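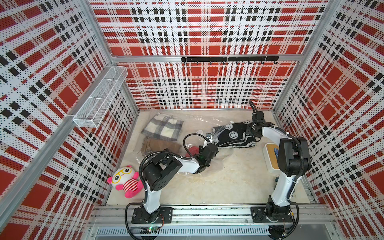 What happens to the packers when a returns room gets robot arms?

Posted by hemline_west, 7/19/24

I work in clothing returns at the Tritel building in Andano. We open what customers send back, check it, fold it, bag it again and put it on the cart. Management told us that robot arms will be taking over part of the bagging, starting in October. There are 37 of us across both shifts. They said there are no layoffs planned, but they also said "roles will be adjusted" and did not go any further than that.

I would like to hear from people who have been through this at a warehouse or a returns center. What did your day look like after the arms came in? Did your pay or hours change? Is there anything I should ask for before they start? I have been on the bench for a long time and I am not against it. I just don't want to find out what my job is on the morning it changes. Right now my pay is part hourly and part piece rate, if that matters.

toteline

The packers usually stay, but the job they do becomes a different one. That was how it went for us at Retamal, where I was on returns before and after. The arms took the repeat part, which in our building was getting a checked item into a clear bag and moving it along. People kept the part where you have to look at something and decide. Is it worn, is it the right item, does it smell like smoke, is a button gone. Before the change I probably spent most of my shift bagging and the rest inspecting. After, it was the other way around, and then there was tending the arms on top.

Tending means you load what they work on, clear what they drop, swap out bags, and wipe things down. It also means you get called over a lot. Soft goods are hard for a gripper. A boxed phone charger is the same shape every time and a knit hat is not. Scarves and anything with fringe gave us the most calls, then thin bags that stuck together. For the first few months I would say the arms were slower than a decent packer and they needed somebody near them the entire time. That got better. It did not go away.

On pay, read this part carefully because you said piece rate. When the arms started doing the bagging, the units they bagged did not count for anyone. My bagged count went down and so did my check, even though I was working just as hard on inspection. It took 3 pay periods before they moved the people at the cells to a flat hourly rate. The flat rate was close to what I used to average on a normal week and lower than what I made on a good one. They did not go back and fix the weeks before. So ask now, in writing, how you will be paid on a day you are assigned to the arms. Ask what happens to your piece rate if the easy items go to the machine and the hard ones come to you. A person who gets only coats and tangled sets will never make the old number.

Hours stayed the same for full-time. Overtime mostly dried up by the second peak season, and they brought in fewer temps. I don't know of a regular who was let go over it. Several quit and were not replaced, so the crew did get smaller, just slowly. If "no layoffs" is all they have promised you, that still leaves room for that.

Things I would ask for:

The name of the new job, if there is one, and the rate that goes with it. We were doing cell work under the old packer title for the better part of a year.

Who is allowed to go inside the guarding, and what has to be shut off first. You want to be shown this, on the real equipment, and you want it posted. Ours was a printed sheet in a binder in the office.

Training on paid time. Mine was two half days and I was still expected to hit my inspection number those days.

Who fixes it when it stops. We were told to "try a restart" for everything, and then we were written up for downtime. Get it clear which stops are yours and which belong to maintenance.

If the arms are recorded or run by a person some of the time, whether that footage can be used to judge the workers. Ours had cameras and we had to ask more than once.

As for the day itself, my wrists feel better and my feet feel worse. You walk more. It's also lonelier if they space the cells out. We used to talk across the bench.

ds_ops_returns

I'm on the other side of this. I supervise a returns floor for Ivier and helped set up the change in our building, so take it as a manager's answer.

I agree with most of what toteline wrote, the pay part especially. We put everyone who worked a cell on hourly from the first day, at each person's own average from the previous quarter. It cost us something and there was an argument about it upstairs, but I think it is why people were willing to tell us when the arms were doing badly. If you pay people by the unit and then put a slow machine next to them, they will work around the machine.

A few things from our side that may help you know what to ask.

The first weeks are mostly about finding out which items the arms can handle. In our first full month the arms finished 2,894 units, which sounds like a lot until you set it next to what the benches did. Management will have a target date for a certain share of the volume. Ask what the share is and what happens if it isn't reached. In our case the date moved and the staffing plan didn't move with it, so for a while we had fewer people on the benches and the same pile of returns. That was the worst stretch, and it was our mistake. The plan assumed the arms would be at full speed before they were.

Ask who decides what goes to the arms. We first had this set by the software and it sent over things it should not have, like open-weave items and toys that were mixed in with apparel returns. After complaints we let the person at inspection decide, with a simple yes or no on the screen. Calls for help dropped and people liked having the say. If your site is willing to listen to one suggestion, I would make it that one.

On job titles, we made a "cell attendant" position and posted it inside the company before looking outside. It pays a little more than packer. Not everyone wanted it. Some of our best packers tried it and asked to go back, because they like keeping a steady pace and the cell keeps interrupting you. We let them go back. I would ask whether you can try it and return without losing your shift or your place on the vacation list.

Lockout training isn't optional and you should not let anyone tell you it is. Reaching in to straighten a bag while the arm is "only paused" is the thing I have had to correct most often, and it's usually an experienced person trying to save time. If you are told to do that, don't do it, and write down who told you.

I can't promise what your company will do. "Roles will be adjusted" can mean they have a plan they are not sharing, but in my experience it more often means they haven't written one yet. That is a decent time to bring a list of questions. Bring it as a group if you can. When one person asked me something I answered it in the aisle and forgot. When most of a shift asked the same thing on paper, I had to take it to my boss.

mapleandvine

Just be ready to learn the new stuff and you'll be fine. My cousin's place put in robots and it's been good. They even got a new break room. I wouldn't stress about it. The robots can't do 100 percent of it anyway so they will always need people.

Comments

hemline_west: Thank you, the piece rate part had not crossed my mind and it should have. I asked my lead and she did not know either. We are putting the questions on one sheet for both shifts.

toteline: Good. Put the pay one at the top.

hemline_west: To ds_ops_returns, when people went back to packing from the cell job, did they go back on piece rate?

ds_ops_returns: They did, with a two-week buffer at the average so they could get their speed up again. It was not in the original policy. One of the packers asked for it and it got added.

toteline: We had nothing like that at Retamal. I'd put it on the sheet too.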